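Cirnia's secondhand kitchen swap is back, and it has outgrown the library

I stopped by the Cirnia kitchen swap early this month thinking I'd be in and out in ten minutes. Ha! I left after lunch with a pie tin, two soup bowls and a colander I did not need, and I'm already planning what to take in November.

If you missed it last year, the swap is simple. You bring in plates, pans and gadgets you're done with, you get a paper ticket for each one, and you trade your tickets for somebody else's stuff. No money changes hands. Zanele Zulu started it in the back room of the library with 20 boxes from her late aunt's house, and back then you could see the whole thing from the doorway.

Not anymore. The swap now fills the old Stokilent showroom on Phan Street, the one with the big windows that sat dark for so long. Zulu told me 2,176 items came through the door this time, and she had the clipboard to prove it. Most of it was dishes. People really do own a lot of dishes (me too, I'm not pointing fingers).

"I thought we'd get the chipped mugs and that would be it," she said. "Then a woman walked in with her whole wedding set and said she was sick of washing it by hand."

The wedding set was gone before ten in the morning, by the way. So were the cast iron skillets, and I'm still a little sore about that.

What surprised me most was how picky people were in the nicest way. I watched two neighbors spend ages deciding whether a gravy boat could work as a planter. One guy wanted nothing but lids. He had a list of measurements in his coat pocket and he went home with four, looking like he'd won something.

The color crowd was out too. Matching sets used to be the big draw, but Elmarie Nkosi, who ran the dish tables, says folks now go hunting for odd pieces in soft shades and mix them up at home.
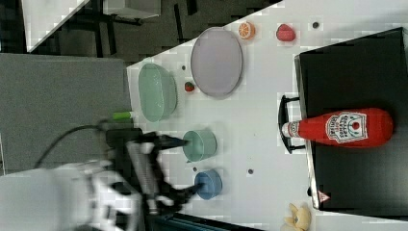 Nkosi has been doing it herself for years, and she says the trick is to stick to one kind of finish and let the colors do whatever they want. I tried it that same night with my two new bowls and my old blue plates. My sister says it looks like a yard sale. I love it!

A few things to know before the next one. Doors open at 9 a.m. and the line forms on the Plidix Bakery side of the building, so you can at least get a roll while you wait. Each household can bring up to 70 items, and please wrap your knives. Electric stuff has to come with its cord - they turned away a lot of lonely blenders this time.

Leftovers go to the thrift shop behind the post office, where my colander will probably end up too.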